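Office Diary, Wonach Song Contest
Entry for November: the week of the regional final

The office opened at the usual hour and the first matter of the day was the running order. The broadcaster in Jakville had asked for a change to the second half of the program, on the grounds that three ballads stood next to one another. The request was reasonable and was approved before lunch. The revised order was sent to all delegations, with a note that rehearsal times would stay as printed.

The delegation from Fliston replied at once to say that its entry had been moved from ninth to fourth and that it wished to object. The rules are clear on this point. Running order is set by the organizing office and may be changed until the first dress rehearsal. A formal answer was drafted and sent. It was polite, and it quoted the rule in full. No further message had come from Fliston by the close of business.

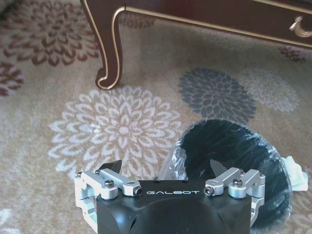

The carpet, from above.

The afternoon was given over to the voting system. Under the new format, half of the result comes from the juries and half from the public vote. There are 11 juries this year. Each has returned its signed statement of independence except two, and both of those have been reminded. The public vote will open after the last song and close 28 minutes later. Last year the window was shorter, and many viewers wrote to say that they could not get through. The longer window should help, although it places a burden on the interval act, which must now fill more time than was first agreed.

The interval act is the matter that has caused this office the most work. The original plan was for a medley of past winners. Two of the past winners are not available, and a third will appear only if the song is performed in its original key and with a live band. The hall has no place for a live band during the contest itself. The view of the undersigned is that the medley should go ahead without that song. The broadcaster takes the opposite view. A call has been set for tomorrow at 10:00 a.m.
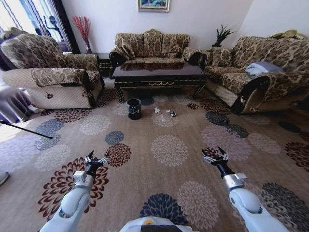

Living room with flowered carpet.

Rehearsals began on the second day of the week. The first delegation was on stage at 9:15 a.m. and the sound check was finished within its allotted time. The second ran over. Its entry uses a backing track with recorded voices, and the track supplied was an earlier mix in which the lead vocal could still be heard under the chorus. Recorded lead vocals are not permitted. The delegation was given until the evening to supply a corrected file, and it did so at 6:40 p.m. The new file was checked by the sound department and accepted.

The Räsänen entry gave the strongest rehearsal of the day, in the opinion of those in the hall. It is a plain song with one singer and a piano, and it asks for very little from the stage crew. It should be recorded in this diary that the office takes no position on the merits of any entry. The remark is made only because the short changeover before and after it has given back almost 2 minutes to the schedule, and those will be needed elsewhere.

Accreditation closed at noon. The press office received 118 requests, more than the press room can seat. Daily news outlets were placed first, then music publications, then the fan sites that have covered earlier editions. The remainder have been offered a place in the overflow room, with sound and picture from the hall. Some will be disappointed. The letter of refusal was rewritten this year to be shorter and, it is hoped, kinder.

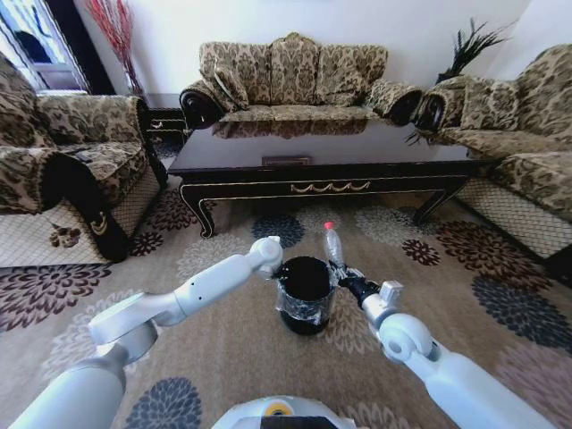 Jakville, November

The office moved to the host city in the morning and was set up at the hall by early afternoon. The telephones were working. The printers were not, and the cue sheets for the evening run had to be copied at the hotel. The staff are thanked for carrying them across in heavy rain and in good order.

The call on the interval act had taken place before departure and lasted longer than planned. It was agreed that the medley will open with the most recent winner and end with the song that won the first edition. The song that required a live band will not be performed. A short film will be shown in its place, using footage held by the broadcaster. The rights to that footage are thought to be clear, and the legal office has been asked to confirm this in writing.

The first dress rehearsal was held in the evening, with all entries performed in full costume. The opening was late by four minutes owing to a fault in the floor lights. The hosts kept to the script, apart from one greeting to the public which was too long and has been cut. The link to the juries was tested and the sound returned with a delay. The hosts have been instructed to wait before answering, as viewers dislike hearing two people speak at once.
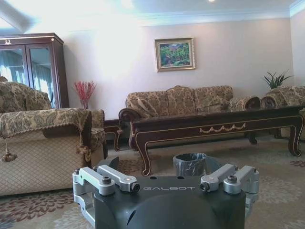 The postcards, as the short films between songs are known, were reviewed on the final day of preparation. Each must be the same length so that the stage crew can rely on it. One was found to be too long and was returned to the editor. Another had the title of the song misspelled, and a new caption was made. There was also a discussion of the set for the hosts' seating area, where the designer had proposed plain gray benches. This office prefers something closer to a family sitting room, with ornate patterned seats and dark carved wood like those seen here, and has said so. The contest is watched at home, and a warmer corner on the stage would suit it well. The designer has promised new drawings, though they will be of use only for next year.

The second dress rehearsal, which the juries watch and score, began on time and ended on time. All 11 juries reported good sound and picture. The two missing statements of independence arrived by midafternoon and were filed with the rest. The scores were sealed at 11:20 p.m. and will not be opened before the public vote has closed.

Fliston wrote once more to ask whether its place in the running order was final. It was told that it was. The doors open to the public tomorrow at 6:30 p.m., and staff are asked to be in the hall by noon with their passes visible.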